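The Stakus opened as a lunch counter and became a music room almost by default. Nadine Abu Hammour let a fiddle player sit by the register one December, and people stayed past closing. By spring the counter stools were gone and a low stage stood in their place.

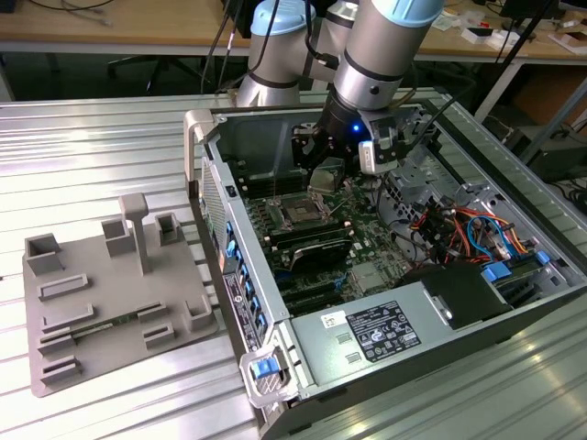

The room holds 215. Bands play four sets a night, and there has never been a cover charge. Musicians work for tips and a share of the bar, an arrangement that goes back to the first season.

The walls are papered with set lists, 2,198 of them when the staff last went through the lot. The oldest belongs to a trio called Jekedel, who played the early slot for years and still come back. 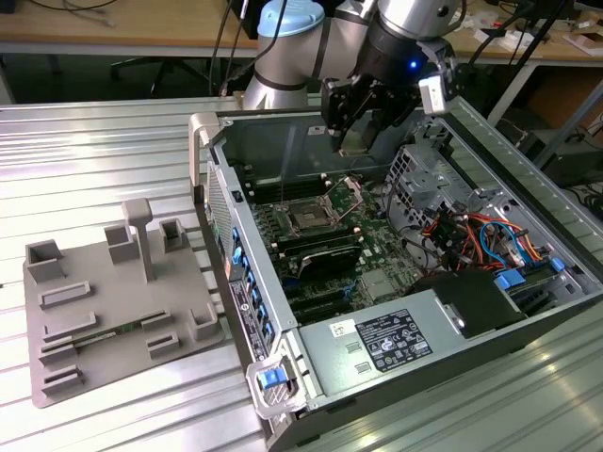 Randa Najjar remembers the place before the stage, when the band had to stop every time someone wanted to pay for a sandwich. She says the sound was better then, with the tin ceiling still up.

The ceiling came down when the kitchen was moved to the back. Abu Hammour kept one panel and hung it over the door to Ghanem Street.

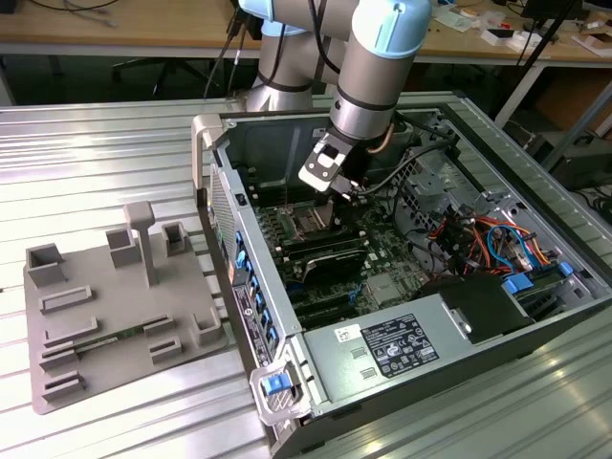

4 min read | Music & Nightlife

Sandwiches are still on the menu, served until the second set. The late band starts at ten and usually runs over.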